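4.2 Setting out the board and blocks

Use this section each time the Skello block set is laid out for sorting or for a check of the pieces.

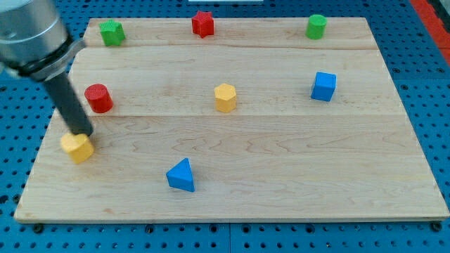 Before you start, wipe the board with a dry cloth and leave it for 13 minutes if it has been stored in a cold room. Work on a table that does not rock.

1. Place the board flat with the raised strip on the far side, away from you. The plain front edge faces the person doing the sorting.

2. Slide a sheet of paper along under the front edge. If it passes beneath the board, move the board to a flatter part of the table. Do not pack the gap with card.

3. Tip the blocks into the lid of the storage box and check each one for splinters, chips and lifting paint. Put damaged blocks aside (see 4.5).

4. Stand the first blocks on the raised strip, starting with the green star at the left. Leave a finger's width or more between neighbours.

5. Set the remaining blocks on the lower part of the board. Prisms rest on a flat end, so that the outline can be read from above. The red cylinder also stands on its end.

6. Keep the yellow blocks apart by shape. The lobed block and the hexagonal prism are the same colour and are easily swapped when sorting by colour alone.

Note: The fine seams in the board are joins in the wood. They may be used as a guide for lining up rows but are not grooves, and blocks will not lock into them.

Note: Small dark streaks and knots are natural to the timber and are not covered by the exchange terms.

CAUTION: Do not soak the board or stand it against a heater. Wood that dries unevenly will cup, and blocks near the edges may tip.

CAUTION: Do not stack blocks on the raised strip.

Putting away

7. Return the blocks to the box in a single layer, largest first.

8. Store the board flat. Keep the load on top of it under 50 newtons.

Spare blocks are ordered by shape and colour under part number 934. Send written requests to Solveig Fagerlund, Parts, Haugen. Allow until the end of July for orders placed during the winter stocktake.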